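Fusville Hilfeforum > Robotik und Automation > Greifer und Sensorik

Greifer für Frotteehandtücher: schmale Finger behalten oder auf Weichfinger wechseln?

Frage, gestellt im September, 973 Aufrufe

Wir vergleichen für ein kleines Projekt zwei Greifervarianten an einem roten Arm. Aufgabe: Handtuch vom Tisch aufnehmen, ausbreiten, falten. Klingt nach Grundschule, beschäftigt mich aber inzwischen länger als meine Diplomarbeit.

Variante A sind die kurzen starren Finger, die am Arm montiert waren, als wir ihn übernommen haben. Variante B sind die Weichfinger von Nalix, die noch in der Schachtel liegen und dort einen sehr guten Eindruck machen. Als Steuerung läuft Plallico, die Kamera sitzt oben am Kopf und liefert Farbe und Tiefe.

Mein Problem mit A: Liegt das Tuch glatt, nehmen die Finger entweder nur ein paar Schlingen oder sie drücken in die Unterlage. Liegt es gefaltet, erwische ich gern zwei Lagen statt einer. Ich habe 195 Greifversuche protokolliert, und die Ausbeute ist so, dass ich sie hier lieber nicht in Prozent angebe. Die Tiefenwerte sind an dunklen Kanten und auf der glänzenden Armverkleidung löchrig, auf dem Tuch selbst sehen sie brauchbar aus.
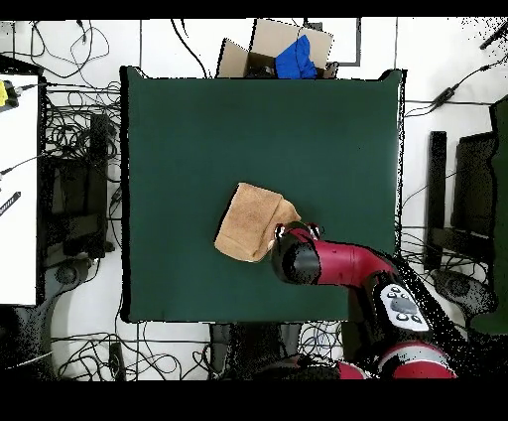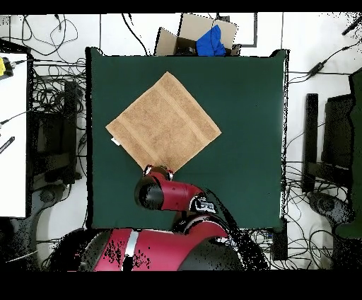

Beide Bilder: Kopfkamera, starre Finger, hellbraunes Frotteetuch auf grüner Unterlage. Im ersten liegt es gefaltet, im zweiten flach ausgebreitet.

Fragen:

Lohnt sich der Umbau auf B, oder verlagere ich das Problem nur?
Greift man besser an der Ecke oder mitten in einer Falte?
Reicht die Kamera am Kopf, oder brauche ich eine zweite am Handgelenk?

Ein Ersatz für den ganzen Greifer scheidet aus. Das Angebot von Jelínek lag bei 1.815 Euro, und mein Budget hat darüber herzlich gelacht.

Antwort 1 (akzeptiert, 4 Stimmen)

Ich würde erst einmal nichts umbauen. Starre, schmale Finger sind für Frottee gar nicht so übel, man darf nur nicht senkrecht von oben kommen. Senkrecht heißt: Der Stoff wird platt gedrückt, die Finger schließen, und zwischen ihnen ist Luft mit ein paar Fusseln.

Was bei mir funktioniert hat, in dieser Reihenfolge:

Finger schräg anstellen, so flach, wie es das Handgelenk hergibt, und knapp außerhalb des Stoffs auf die Unterlage setzen. Dann langsam unter die Kante schieben und erst dort schließen. Der untere Finger muss auf der Unterlage gleiten können. Wenn sie weich ist, gibt sie nach, und das hilft dir sogar. Wenn sie bremst und Wellen wirft, klebe sie fest.

Kraft beim Schließen runter, Weg rauf. Bei Plallico ist die Voreinstellung für feste Teile gedacht, jedenfalls war sie das in der Version, die ich kenne. Für Stoff kannst du die Kontaktschwelle deutlich senken.

Ecke oder Falte: Zum Ausbreiten die Ecke, zum bloßen Aufheben die Falte. Beim flach ausgelegten Tuch auf deinem zweiten Bild liegt die untere Ecke direkt am Greifer, leichter wird es nicht. Beim gefalteten Tuch würde ich den losen Lappen auf der rechten Seite nehmen und das Paket mit den mehreren Lagen unten in Ruhe lassen. Zwei Lagen trennen ist mit solchen Fingern Glückssache, das habe ich auch nach einem ganzen Winter nicht sauber hinbekommen.

Handgelenkkamera: erst, wenn das andere sitzt. Von oben verdeckt dir das Handgelenk im entscheidenden Moment die Finger, das sieht man auf dem ersten Bild ganz gut. Man kann das umgehen, indem man die Ecke vorher vermisst und die letzten Zentimeter blind fährt. Unelegant, aber mein Arm hat sich nie beschwert.

Kommentar des Fragestellers dazu: Schräg anstellen macht einen großen Unterschied, danke. Der erste Vormittag damit war besser als die zwei Wochen davor. Die Unterlage klebt jetzt fest, der Rest von mir auch ein bisschen.

Antwort 2 (1 Stimme)

Nimm die Weichfinger. Wir haben die von Nalix seit dem Frühjahr und greifen damit alles, auch Handtücher.

Rückfrage darunter: Einzelne Lage oder gleich den ganzen Stapel?

Antwort darauf: Den ganzen Stapel. Einzeln haben wir nie probiert.

Antwort 3 (0 Stimmen)

Ergänzend zur ersten Antwort, weil ich beide Sorten nacheinander am selben Arm hatte: Weichfinger haften besser auf Frottee, sind vorne aber dicker. Unter eine flach liegende Kante kommst du damit schlechter, dafür verzeihen sie mehr, wenn die Höhe nicht stimmt. Ich bin am Ende bei starren Fingern mit einem Streifen dünnem Gummi auf der Innenseite gelandet. Kostet fast nichts und hält, bis der Kleber warm wird – also bis kurz nach dem Mittagessen.

Beim Vergleich bitte immer dieselbe Ausgangslage nehmen. Flach ausgelegt und gefaltet sind zwei verschiedene Aufgaben, und wenn du beide in eine Tabelle wirfst, gewinnt der Greifer, der öfter das flache Tuch bekommen hat. Meine erste Auswertung mit über 300 Zeilen durfte ich deshalb wegwerfen.

Zur Tiefe: Löcher an der glänzenden Verkleidung würde ich ignorieren und den Arm einfach aus dem Modell ausmaskieren. Bei der dunklen Tischkante hat mir ein Streifen mattes helles Klebeband geholfen, wobei ich bis heute nicht weiß, ob es am Band lag oder daran, dass ich beim Kleben die Kamera verschoben habe.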